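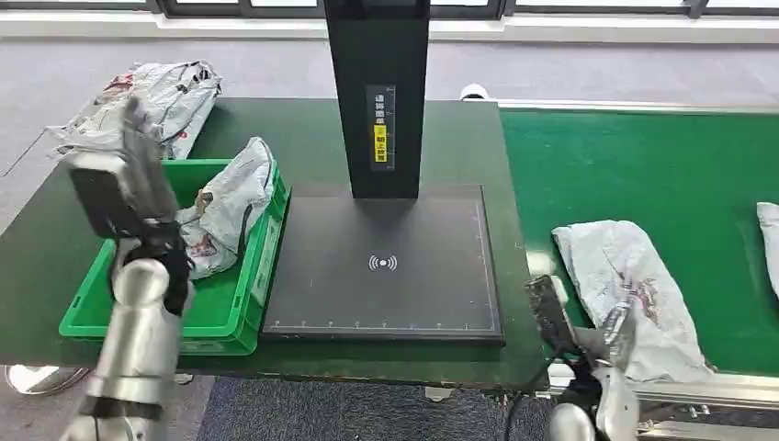
Been trying to work out where my great-grandmother lived before she married. I think I finally have it, so I'm putting it in one thread before I lose track of what came from where.

2/ The family story was that she came from "up by the Dutier place." That was all anyone ever said. I took it to mean a farm and spent most of January going through farm sales in the county deed books. No Dutier in any of them.

3/ Dutier was a cannery. It stood at the bottom of the hill in Kendance, on the river side of the tracks. Peaches and tomatoes in summer, oysters in the cold months. The county history gives it a single paragraph and says it employed 200 hands in season, most of them women and girls.

4/ The company rented out a row of houses behind the works. They show up on the insurance map as a strip of narrow frame dwellings with no street name, only "tenements." The census taker called it Cannery Row on one page and Dutier Lane on the next, so if you search by street you will miss half the families.

5/ Her father is on the Dutier Lane page as an oyster shucker. Wife, mother-in-law, 3 children, and two boarders. She is the middle child. Her name is spelled wrong and her age is off by a year, but the parents' names and the younger brother's name all match the Bible page my aunt has.

6/ Same house, next census, the father is gone and the mother is listed as a widow taking in washing. The boarders are different men. I have no death record for him. The county didn't keep them well then, and the church register for those years got damp and can't be read past the first few leaves.
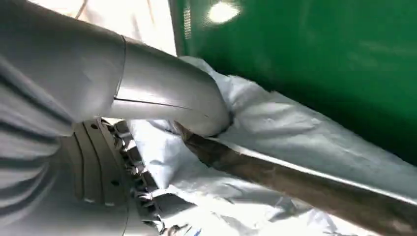 7/ What I do have is the schooner Hulora. She carried canned goods down the river and across the bay, and brought back tin plate and coal. A newspaper notice from a November says she went over in a squall with two Kendance men aboard who had "lately left the cannery for the water." It doesn't name them.

8/ I'm not going to say he was one of them. The timing fits and the widow is on the next list, but plenty of men in that town died of other things. If anyone has seen a crew list for the Hulora, or a wreck report, I would like to hear about it.

9/ The mother moved the family across the river after that. The city directory has her at a boarding house called the Retamal, as cook. I had assumed that was a misprint, but there is an advertisement for it in the local paper – "The Retamal, clean rooms, near the depot, meals at all hours."

10/ My great-grandmother was working there too by then, as a waitress. Her future husband worked for the railroad and is in the same directory at the same address. So that's how they met, or at least that's where. The family version had them meeting at a church picnic, which may also be true.

11/ They were married at the Methodist church two blocks from the depot. The license gives her birthplace as Kendance and her father as deceased. It was the first paper I found with the town written on it, and I should have looked for it before the deeds.

12/ The cannery burned after they had left. One paper put the loss at 500 cases of tomatoes and the whole of the boiler house. It was rebuilt smaller and ran a while longer under another owner. The row of houses was pulled down when the road was widened.

13/ Still looking for: the father's death, the maiden name of the mother-in-law (the census only gives a married name), and any photo of the workers outside the Dutier building. The historical society has one of the wharf, with no people in it.

14/ Also, if your people were in Kendance and you can't find them, read the pages for the enumeration district straight through. It took me 2 evenings. The index has our surname under three different letters.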